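Workshop notebook, Bench 2, Pundthorpe
Entry for December, begun 9:40 a.m.
Subject: Draft working rules for the food assembly task, revision following the Fesia review

The draft rules were read through at the bench this morning with the task set up. The purpose was to find out which clauses can be followed as written and which need different wording before the document is sent to Uibo for comment. Clause numbers refer to the November draft.

Clause 1, scope. The rules cover handling of light items by a single arm on a fixed table. They do not cover heated items, knives, or any work in which a person and the arm share the tray. Fesia asked that this be stated on the first page and it has been moved there.

Clause 2, speed. The limit over the tray remains 40 mm per second while an item is held. Travel without an item may go up to 400 mm per second, provided the path stays clear of the ingredient bins. The draft gave one figure for both cases, and two readers took it in opposite senses. 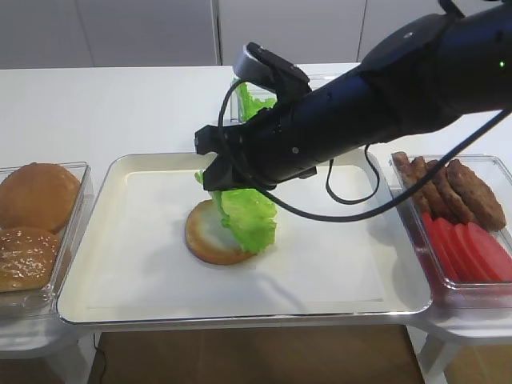 Clause 3, release height. The draft says "as low as practical." This cannot be checked and should be replaced with a number. The proposal is 10 mm between the lowest point of the item and the surface that receives it, measured at the moment the fingers begin to open. For soft items the lowest point is the hanging edge, and the clause should say so. Bronier uses the fingertip as its reference in its own procedure – acceptable for rigid parts, but not suitable here.

Clause 4, cables. Cables on the arm are to be inspected before each session through the full range of motion. Slack is permitted where the joint requires it. The inspection is to be signed in the bench log, with the time. Two entries from last month have no time and should be corrected by whoever made them.

Clause 5, grip force. Leaves and slices are to be handled at the low setting. The setting is confirmed on the controller screen before the first pick and again after any restart. The draft left out the restart, and the controller returns to its default value when power is lost.
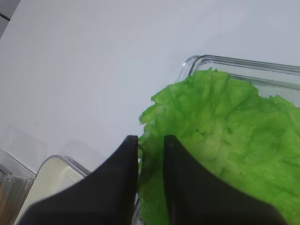
Clause 6, approach to a container. The fingers are to enter from above, open only as far as the item requires, and close before any sideways movement. Contact with a container wall counts as a fault and is to be logged even if the pick is completed. There was some discussion of whether light contact with a clear rim should be excused. The view recorded here is that it should not, as the log is the only means of seeing a slow drift in calibration.

Clause 7, service interval. Finger pads are to be examined every 2000 cycles and at every change of item type. The cycle count is taken from the controller. Handwritten tallies are no longer accepted.

Clause 8, stopping and resuming. After any stop, the operator is to compare the tray with the step list before the program is resumed. The program is not to be trusted to know its own place.
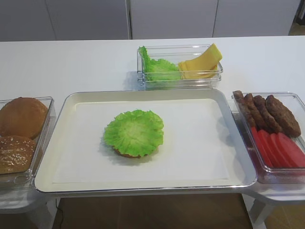 Step records should state what is on the tray and what is still in the bins, in that order. The draft asked only for the number of the last step, and a number alone is of little use to the next operator. A suitable entry would read: "Bun base and lettuce on tray, left of center. Cheese, patties and tomato in bins." The entry takes very little time to write and can be checked by eye against the table. It is proposed that this wording be printed in the clause as the model.

Open points:
Clause 3 – the method of measuring release height is still to be agreed with Uibo. A gauge block has been suggested.
Clause 5 – confirm whether the default force can be lowered permanently at the controller.
Clause 6 – Fesia to advise whether wall contact should also require a pause.
Clause 8 – the step list on the bench is the old version. Replace it before the next session.

Entry closed 11:15 a.m. The marked copy of the draft is in the Bench 2 folder.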